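The people selling the Voreo tabletop kit would like it known that it sorts small household things. Two arms, one rail, a subscription to the software, and a promise that a small office or a repair counter could have it running in an afternoon. I went to their workshop in Bresport in January with some doubts and came home with most of them.

"We don't say it replaces a person," the product lead told me, before I had asked. The brochure comes close. It talks about "334 everyday objects, handled out of the box," and I wanted to know what handled meant. Picked up? Put down in the right spot?

"Picked up and placed, at least once, in our own tests," he said. Once is a low bar, and he knew it. "It's a starting number."

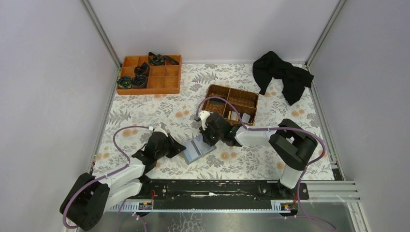
Sternen

The table had a flowered cloth on it, with a wicker basket, an orange-brown tray divided into little squares and a flat bluish plastic thing between the two grippers. Why the flowers? "Customers don't live on gray foam," he said. Fair enough. Plain backgrounds make any camera look smart.

I asked about speed. The sales page gives 65 items an hour, which I could beat while on the phone. He didn't argue. "You'd get bored by lunch. It won't." But somebody has to refill the table, I said, and he agreed that somebody does. 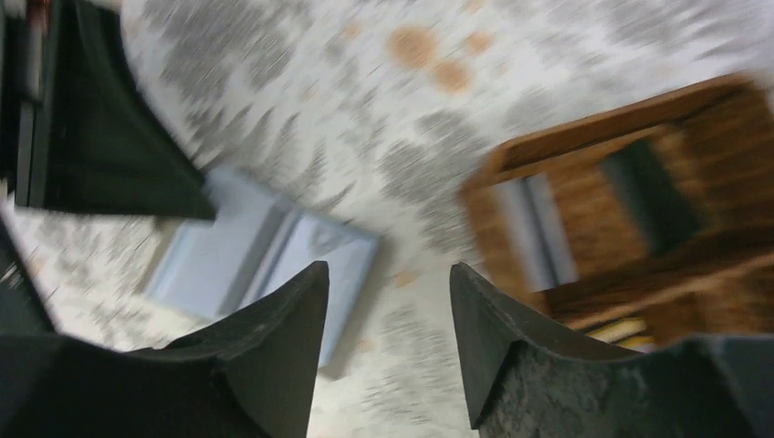 View from the wrist camera, fingers open, during a move.

Blur like this bothers me in a product that works by sight. The engineer who wrote the control software was less worried. "It doesn't need a clean view while it's swinging over," she said. "It needs one when it slows down." And if the view is still soft by then? "Then it waits — or it misses." How often does it miss? She wouldn't give me a rate. She said one would be published with the Latuheru update, and she wouldn't give me a date for that either.
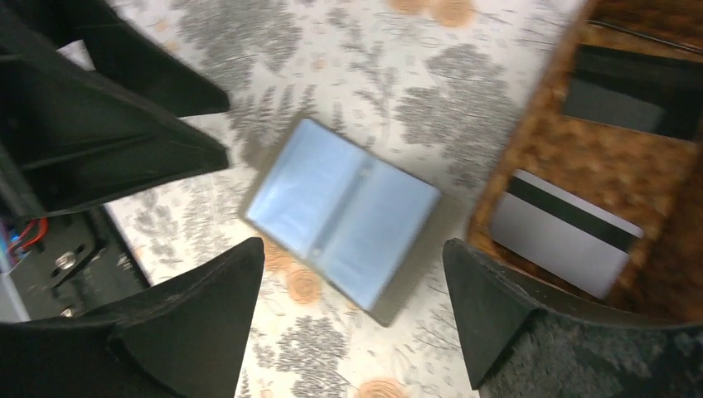 Sternen

Thin clear plastic is what I would choose to trip up a machine like this, and she called card holders "the mean ones." Light goes through them and there is hardly an edge to grab. "Cards are bad too. Flat things are bad," she said.

Then there's the price. The kit costs $1,508 a month on a 2-year contract, with setup extra. Spare fingers are extra as well. When I said that sounded steep for sorting cards, the product lead told me early buyers were "paying for where it's going." I'd want to pay for where it is. He did offer a trial of around a month, and anyone tempted should bring their own clutter to it.

Contact the editors | © Sternen | Back to top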